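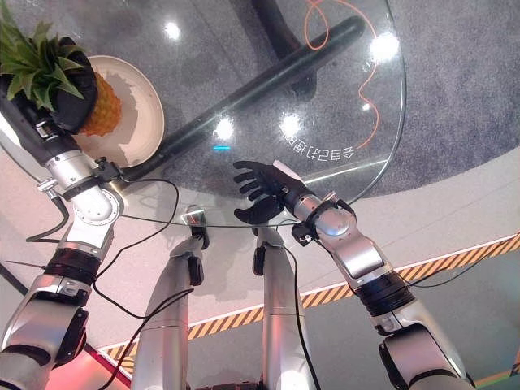
One hand on the pineapple, one hand waiting its turn.

How does a robot know where the table is?

Hi, I'm Neelam, and I write software for robots! My job is the thinking part, so I hardly ever touch a screwdriver (Agnes Vik does the screwdrivers, and she'd like me to keep it that way).

Look at the table in the photo. It's glass. You can see the carpet right through it, and a loopy orange cable on the floor, and a bunch of bright lights shining on top. You know the lights are only reflections. How do you know? You've been looking at shiny stuff since you were a baby. A computer just gets a big grid of colored dots, and it has to work out which dots are table, which are floor and which are plain old glare.

We call that part perception. My program for it is named Dovo. I trained it on 1579 pictures of kitchens and tables, and at first it was terrible at glass! It kept telling me the floor was the table.

Next comes planning. The planner picks a path for each arm, a bit like you figuring out how to reach the ketchup without knocking over your milk. Pineapples are tricky because of those spiky leaves. Should the fingers go on the leaves or on the fruit? My planner looks at 52 different grips and gives each one a score.

Last is control, which tells every joint how far to turn, over and over, very fast. If the fruit starts to slip, control squeezes a little more.

Try it yourself: close your eyes and ask a friend to talk your hand over to a cup, using only words like "left," "down" and "stop." Then swap!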